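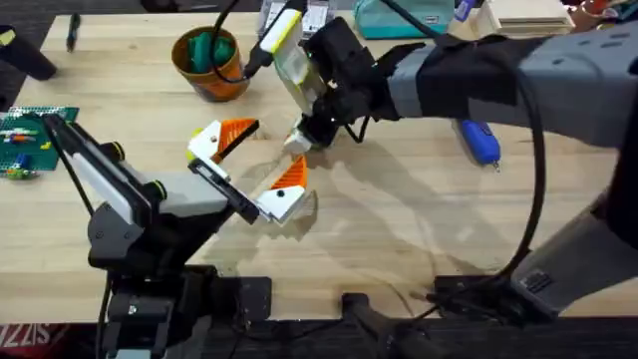 Puesto de trabajo con dos brazos robóticos. La pinza de la derecha sostiene un bloque impreso en 3D, amarillo y blanco.

Automatizar el banco de trabajo: galería del proyecto Morerine

Publicado el sábado, 18 de septiembre de 2021

El programa Morerine estudia la incorporación de brazos robóticos de sobremesa a las tareas manuales del taller de Plalow, dedicado al montaje y la preparación de piezas pequeñas. La presente galería forma parte de la documentación que el taller pone a disposición de su personal, de las empresas asociadas y de los centros de formación profesional que han solicitado información sobre el programa.

Plalow cuenta con una plantilla de 153 personas. De ellas, ocho están adscritas al área de manipulación fina, en la que se desarrolla Morerine. La dirección técnica corresponde a Jolien Verbeke y la coordinación con la plantilla, a Reijo Halonen, responsable de organización del trabajo. La firma Drallum presta asistencia en materia de seguridad y Ojala imparte la formación inicial.

El banco

El programa parte de una decisión adoptada en la fase de estudio: los brazos debían instalarse en bancos como los que ya utilizaba la plantilla. Se descartó la construcción de una celda cerrada. Las bases se fijan al canto del tablero y la superficie de madera queda disponible para piezas, recipientes y útiles de mano.

Esta disposición tiene consecuencias para quienes trabajan en el área. El operario conserva el acceso al banco y puede preparar o modificar una tarea sin solicitar la intervención de mantenimiento. A cambio, debe respetar un orden de colocación más estricto que el habitual en un puesto manual. Un recipiente desplazado unos centímetros apenas afecta a una persona; para el brazo puede suponer un agarre fallido y la interrupción del ciclo.

Durante las primeras semanas, el equipo registró las incidencias en un cuaderno común. La mayor parte de las anotaciones se refería a la posición de los objetos y a la iluminación, y solo unas pocas a los propios brazos. Como resultado se revisó la ficha del puesto, que ahora incluye un apartado sobre sombras y reflejos en el tablero.

Las tareas

Morerine comprende seis tareas, todas ellas de recogida, entrega y colocación de piezas ligeras. La selección se realizó a partir de una consulta al personal del área, que señaló las operaciones más repetitivas y las que obligaban a mantener durante más tiempo una misma postura de muñeca. Quedaron excluidas las operaciones de acabado y la inspección final – ambas siguen realizándose a mano.

Cada tarea se ensaya 600 veces antes de darse por validada. El ensayo se interrumpe cuando el operario lo considera necesario, y la ficha correspondiente recoge el motivo con sus propias palabras. Según Jolien Verbeke, estas anotaciones han resultado más útiles que los registros automáticos para decidir qué debía corregirse: «El registro indica en qué momento se detuvo el brazo. La persona que estaba delante explica qué iba a salir mal». 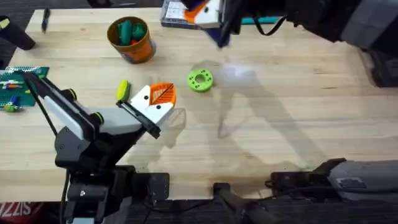 Los dos brazos sobre el mismo tablero, con dedos de pinza en forma de cara de zorro. Entre ambas pinzas, una pieza anular de color verde lima.

La coordinación entre dos brazos requiere una preparación específica. Las tareas con un solo brazo pueden describirse como una secuencia de posiciones; las que emplean dos exigen acordar además qué brazo cede el paso, en qué zona del tablero puede entrar cada uno y dónde queda la pieza si el ciclo se detiene. El equipo elabora estas reglas sobre el propio banco y las revisa al término de cada serie de ensayos.

Los puestos y las personas

El programa no prevé reducción de plantilla en el área de manipulación fina. Sí modifica el contenido de los puestos. Las funciones de alimentación y retirada de piezas pierden peso, mientras que aumentan las de preparación del banco, supervisión del ciclo y redacción de fichas. La descripción oficial de los puestos afectados se encuentra en fase de actualización y será remitida a la representación del personal antes de su aprobación.

Reijo Halonen ha mantenido entrevistas individuales con los integrantes del área. Las valoraciones recogidas son diversas. Varias personas mencionan una menor fatiga en las manos al final del turno. Otras indican que la supervisión les resulta más cansada que el trabajo manual, en particular cuando el ciclo transcurre sin incidencias durante largos periodos. Una integrante del equipo solicitó volver al montaje a mano dos días por semana, petición que fue atendida y que ha dado lugar a un sistema de rotación abierto a toda el área.

También se ha planteado la cuestión del ritmo. En los puestos manuales, cada persona regula su cadencia a lo largo de la jornada. Para evitar que el brazo imponga la suya, el inicio de cada ciclo requiere la confirmación del operario y no se han fijado objetivos de producción por turno mientras dure la fase de ensayo.

Formación

Ojala imparte un curso inicial que abarca la puesta en marcha, la parada segura, el cuidado de cables y pinzas y la redacción de fichas de tarea. No se exigen conocimientos previos de programación. Las personas que lo deseen pueden continuar con un segundo nivel, orientado a la definición de tareas nuevas. Ambos cursos se realizan en horario laboral.

Drallum ha elaborado por su parte las instrucciones de seguridad del puesto, disponibles junto al acceso al área y en la secretaría del taller. Las instrucciones establecen la zona de alcance de los brazos, la distancia que debe respetarse durante el ciclo y el procedimiento para retirar una pieza atascada – siempre con el equipo detenido.

Próximos pasos

En noviembre se presentarán a la plantilla los resultados de la fase de ensayo y la propuesta de calendario para la siguiente. La sesión incluirá un turno de preguntas y una demostración en el banco. Los centros de formación interesados en asistir deberán dirigir su solicitud por escrito a la secretaría de Plalow, a la atención de Reijo Halonen, con indicación del número de asistentes.

Las imágenes de esta galería pueden reproducirse con fines educativos, citando como procedencia el programa Morerine. Para otros usos se requiere autorización previa de la dirección técnica.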